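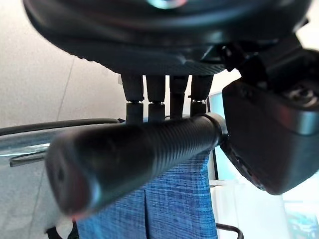

Frequently asked questions about our hand and gripper comparison

Page kept by Teresa Cronin and Trevor Tapley. Last changed in October.

What are you comparing?
We compare end-of-arm hands for one job: holding and pushing a folding wheelchair. The candidates are the Durko hand, which has several fingers, and the Vandenberghe gripper, which is simpler and has thicker fingers. A third one, from Punedau, arrived with the wrong flange and will be added when we have the adapter.

Why a wheelchair?
The push handles are a difficult shape for a robot. They are round, they have ribs, and they stand close to the backrest, so the fingers have little space on the inner side. Also both arms must hold at the same time. If one hand sits 2 cm further forward than the other, the chair begins to turn as soon as it rolls. 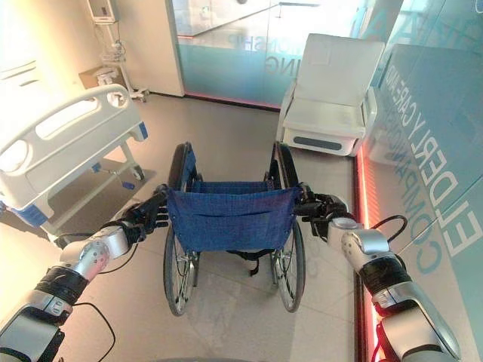 Both hands on the push handles, with the bed on the left and the recliner behind.

Which camera do you use for the approach?
We use two views. The head camera finds the chair and both handles. The wrist camera takes over for the last part, when the arm itself hides the handle from above. With the head camera alone we had many grasps that closed too near to the end of the handle.

Is the same controller used for every hand?
Yes, all of them run on Flollow, with the same speed limits. Only the closing force and the finger positions are changed. Please do not compare our numbers with results from another controller – the delay in the force reading is different and the results will not match.

How many trials do you make?
Our plan is 3,000 grasps for each hand, and the Durko set is nearly complete. We stop after every 6 hours of running to check the screws and the cables.

What counts as a failed grasp?
A grasp fails if the hand slips along the handle, if a finger catches the fabric of the backrest, or if the arm stops on its force limit. A slow grasp is not a failure, but we write down the time.

Can I send you a gripper to test?
Yes, if it has a standard flange and you include the drawing. Write first to Trevor Tapley, who keeps the list. We return the hardware with the complete log files, also when the results are bad.

Are the log files public?
Not yet. Teresa Cronin can give access to the Durko logs on request.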